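Part 4: Setting Up the Hang and Tidy Routine

I'm assuming you've already got your Muriithi kit bolted down and talking to the Cititz app. If not, go back to Part 3, I'll wait!

1. Stand your hook panel where both arms can reach it, then run Find Hooks from the app. I use a row of seven and let the software number them from the left. 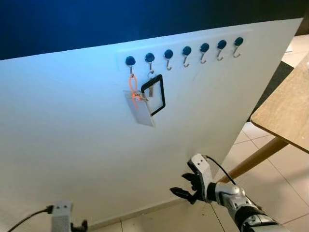

Do I need magnetic hooks? Any hook with an open tip will do, as long as it can carry 35 grams without sliding.

2. Now for the table. Please don't clean it up first (I did, and my first 10 practice runs taught me nothing). Mix up the shapes and sizes, then pick up the hand controllers and get used to the feel of them. 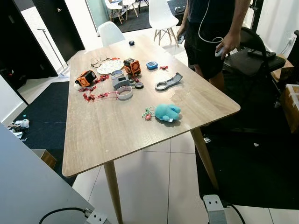 Fig. 4-2. Mixed table, with a controller in hand.

Note: Grip speed ships at 800. That's too jumpy for me, so I dropped mine to 426 and left it there.

3. Switch to the gripper ends and try something soft and see-through on the first hook. Close on the edge of the pouch, keep the cord free, and go slow near the panel.

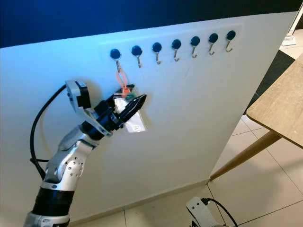

Grevenov wrote in under the online version of this guide to say that clear plastic fooled the depth sensor until the room lights were turned down a notch, and that the stock finger pads wear out faster than the box claims.

4. Move on to paper and other thin stuff. Set the force to Low before you close the fingers, and if the app beeps twice, open up and try again from a little higher.

Caution: Wipe up any spills before you bring an arm in over the table. The joints aren't sealed!

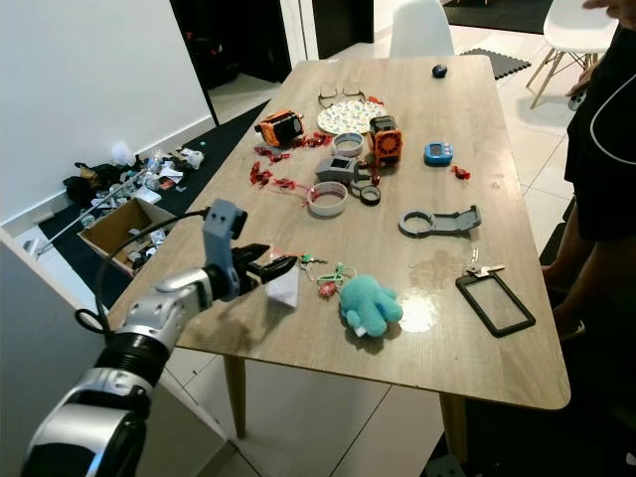 5. Save your settings under a new name and restart the app.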